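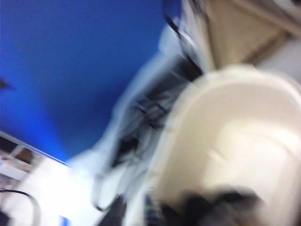
Desk and Small Items Project, Drostach office
Progress report to the Ilau workplace fund, October
To: Mohcine Tazi
From: Abimbola Akpan

Mohcine, sorry this is rushed, we lose the second floor meeting room at 3 and my stuff is still in it. Numbers first, then the notes. Full spreadsheet coming separately once I fix the tabs.

Where we are

Desks in scope: 100
Desks cleared, sorted and signed off: 75
Spent so far: all of the first 1000, receipts scanned
Storage bins bought: 48, from Irham, all delivered

The remaining desks are mostly the blue partition bays on the Metwally side. Left those for last on purpose. They're the shared ones, and shared desks take longer. Everybody puts things down, few people feel allowed to pick them up again. A single-user desk we can do before lunch with the person sitting there. A shared desk needs an email, a wait, then another email.

What we do at each desk, same as in the proposal with small changes. Loose things go into a bowl or bin first so we can see the surface. Cables traced back to whatever they power. Keyboard lifted, wiped, put back. Monitor stays where it is unless the users ask. Then personal items get sorted: goes home, stays out, or goes in the drawer. We dropped the fourth pile ("decide later") after the first week. Everything was going in it.

Small items

This is the part you asked about in your last note, so a bit longer. You wanted to know why a desk project is spending so much time on stress balls and stuffed animals. Fair question. Short answer is that's what is on the desks. Paper was the problem when we wrote the proposal and paper is mostly gone, at least on the floors we've done. What's left is chargers, squishy things, plush toys, giveaway stuff from trade shows, the odd dish with no kitchen to go back to.
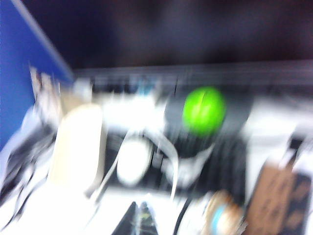 The rule we landed on is that the keyboard has to be usable without moving anything. That's it. People can keep what they like as long as it lives behind the keyboard or off to one side. First version of the rule had a limit on how many personal things per desk and it went down badly, two pages of replies, I'll spare you. The new one got a couple of thumbs up and no complaints so we're keeping it.

Round things are a pain. They don't stay where you put them, they end up against the keys or under the monitor. Bowls help. We've been trying one open bowl per shared desk, anything small and soft goes in it, users sort the bowl out between themselves on their own time. Works well where somebody takes it on. Where it's left alone it fills up and then things get put next to it, and we're back to the start.

Also been asked whether plush can be washed. Depends on the tag. We are not doing laundry for people. Anything with a chain or clip on it gets flagged seperately, those scratch the desk tops.
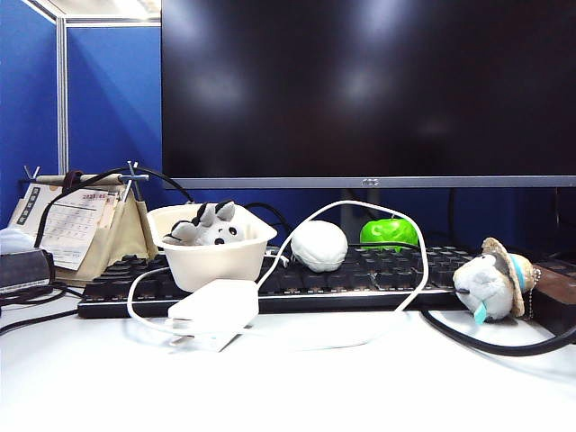

Shared desk in the blue bays: bowl on the keyboard, soft toys, a power adapter out front.

Still to do on desks like this one: adapter off the front and behind the monitor, cable shortened with a wrap so it isn't looping over the work area, keyboard freed up. Sheep stays if its owner wants it to. We've put a note out asking who the soft toys belong to. Three replies so far and two of them were jokes.

Cables

Slower than planned. The original estimate was a few minutes a desk and that was too low, my fault, I based it on the single desks upstairs. White chargers all look the same, so nobody will say for sure which one is theirs and we can't bin anything with power going to it. We now tag each one at both ends. Labels came out of petty cash, not the grant.

Would like to move a little of the bin money over to cable wraps and under-desk trays. We have enough bins. A few are still stacked by the printer and I've been asked to move them twice. Please confirm if a change like that needs a form or if an email from you will do.
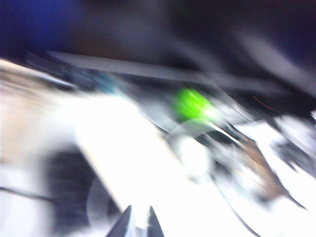 Problems

- Lighting in the blue bays. Ceiling lights reflect in the dark monitors and a couple of people have angled theirs to get away from it, which eats up desk space. Out of scope for us but passing it on to facilities.
- Dust behind the monitors. More than expected. Need wipes that are ok for the plastic, the ones we had left streaks.
- Time. We only get the shared desks before 9 and after 5. Everything slips a bit as a result.
- Lost property box is full. No policy on how long we keep things. I've been saying one month but I made that up and would rather have it in writing.

Feedback from users

Mostly good. Several people asked when it's their turn. One asked us to come back and do it again, two weeks after we finished, so the follow up visit is clearly worth having in the budget. One complaint, about a mug that got moved to the kitchen. Mug has been returned.

Next steps

Finish the blue bays. Follow up visits on the first floor, quick look only, no sorting. Send you the before and after tables when the last desks are signed off. Return unopened bins to Irham if they'll take them, waiting to hear.

What I need from you

Ok on moving bin money to cable trays
A line on lost property
Second payment date, so I can order the wipes and wraps together

I'm at my desk until 3, then email only.

Abimbola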